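# Cables, chargers and the butcher-block table

These are notes and pictures from a Saturday spent sorting the cable drawer, which had turned into three drawers and a shoebox. Most of the work was done on one table, in small batches, so that nothing got mixed up again. The page was put together by Elisa Donati, who also did the untangling.

I started at nine in the morning with the shoebox, which was the worst of it. It held phone leads, two old camera chargers and a long extension cord that should never have been in there. The drawers were easier. Things in the drawers had at least been wound up once, even if they had come undone later.

The method was simple. Tip a few things out, pull them apart, lay each one flat, and look at both ends. Anything with a damaged jacket went into a bag for the electronics drop-off. Anything that could be matched to a device stayed. The rest went into a paper bag marked "ask first," because the last time I cleared out a drawer I gave away the lead for the Rinaldi desk lamp and had to order a new one.

## On the table 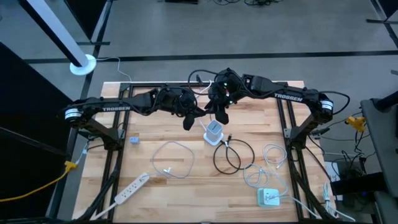
*A small batch on the wood: white cube adapter, black cable, a thin white cable to its left and a light gray one coiled on the right.*

White leads are the hardest to sort. They look alike from a step away, and the differences are all in the plugs. I keep a short strip of masking tape on each one, folded over near the end, with the name of the device in pencil. Pencil lasts better than the pen I used before, which rubbed off in a few months.

Black cables are easier to see on pale wood. I sort those on the table and the white ones on a dark towel when there are a lot of them.

## Winding

Loose coils are better than tight ones. A cable wrapped hard around a hand keeps a twist in it, and after a while it won't lie flat. I let each one fall into the curve it wants and tie it once. A coil as wide as a saucer suits most phone leads.

For ties I used the Urkar hook-and-loop strips, which come in a pack of 100. They are longer than they need to be for thin cables, so I cut them in half. Twist ties from bread bags work too, but the wire pokes through the paper and I don't like it next to a soft jacket.

Long cables get two ties – one at each side of the coil. Short ones get one.

## Adapters

Adapters went in their own box. I had been storing them with the cable still plugged in, and that was the cause of most of the knots. Now the cable comes off if it can, and the two parts carry the same label.

Several of them had print too small to read without a lamp. I copied the output onto tape in larger letters. That took most of the hour before lunch, and it was the dullest part of the day.

## Where it all went

The sorted cables are in a Skedia drawer insert with 6 compartments. It is 44 centimeters wide and fits the hall cabinet with a little room at the side, where the extension cord now stands on end. Phone and tablet leads are at the front. Camera things are behind them. Audio cables have the back row and could use more space.

The Trerier box, which used to hold boots, has the adapters. It has a lid, so it can go on the shelf under the router.

The "ask first" bag is on the chair by the front door. If you left a charger at our place in April or before, please come and look through it.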